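Box top edge height jumps around when the flaps have been torn off

Kristine Lacson
Posted in: Perception and grasp planning

We have an arm that lifts cartons off a curved belt conveyor. The pose estimator fits a cuboid to the depth cloud and the planner takes the top edge of the front panel as the grasp line. With new cartons it works fine. With reused ones, where somebody has ripped the flaps off, the estimated top edge moves up and down by as much as 9 mm between consecutive frames, and the planner keeps throwing away its own grasp and starting over. I logged 39 picks in a row and 28 of them replanned at least once.

The camera is on the head, looking down. Extrinsics were redone in July and the reprojection error is low. I have tried a bigger voxel size (it got worse) and a median filter over five frames (a bit better, but it lags when the belt moves). The belt is green and shiny and I get holes in the depth where the light hits it, but those are off to the side of the carton, so I don't think they matter.

Is there a standard way to handle an edge like this? I would like to avoid training a new model.

3 replies

Kang
Try a better camera. We had noise like that and swapped the sensor and it went away.

Rima Aoun
I don't think it is the sensor. If new cartons are stable on the same belt under the same light, the camera is doing its job. Your fit is using the highest points on the panel, and on a torn edge the highest points are loose fibers that show up in one frame and drop out in the next.

What I would do:

Fit the plane of the front panel first, with RANSAC, and ignore the edge completely at this stage. You have a large flat area there and the normal should come out very steady.

Then find a line on the panel that isn't damaged. Most cartons have a crease or a row of perforations where the bottom flap folds. It is straight, it is printed into the board at a known distance from the nominal top, and you can pick it up in the color image with an ordinary line detector. Project it onto the plane you just fitted and you have your reference.

Only then look at the top. Take the panel points, bin them by column, use the 20th percentile of the column heights as the edge, and set the grasp line a fixed distance below it. You lose a few millimeters of finger overlap on a clean carton. You stop chasing fibers on a torn one.

Also check your replan trigger. We run the Iltari planner and by default it compares the new target to the last one with no dead band at all. We set 2 mm and most of the pointless replans stopped before we had touched perception.

About the glare, I would mask it anyway. Holes near the side edge of a carton can pull the cuboid fit sideways, and you may see that as a small yaw error.

Kristine Lacson
Thanks, Rima. The dead band was zero here too. I changed it this morning and ran the Kelcombe cartons again, and the replans are way down, though the arm still hesitates on the worst ones. I'll do the plane fit next. The fold line is a good idea, and the perforations are easy to see on ours even where the rest of the board is scuffed.

One problem I can see coming is that the fold line detector also likes the conveyor guide rail, which is white and has a strong edge close to the bottom of the carton. The rail is curved, so a straightness check should reject most of it, but a short piece of it could pass. I plan to keep only lines whose points lie on the panel plane. If that isn't enough I'll crop to the panel mask before running the detector.

I'm also going to leave the left and right edges out of the fit on anything flagged as damaged. Some of the cartons are torn down the side as well as along the top, and the cuboid gets narrower there than the real box. The Irkness dimensions file has the true widths, so I can take the width from that and solve only for position and yaw.
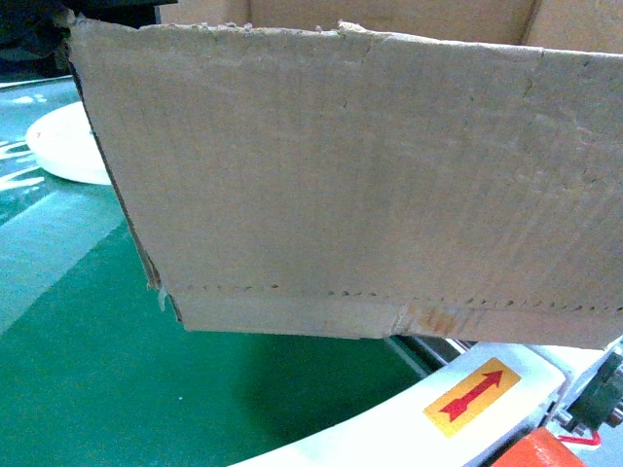 For the percentile, I'll start at 20 like you said and log the edge height for each frame alongside the old estimate, so the two can be compared on the same picks. I'll post the plots in this thread when I have them.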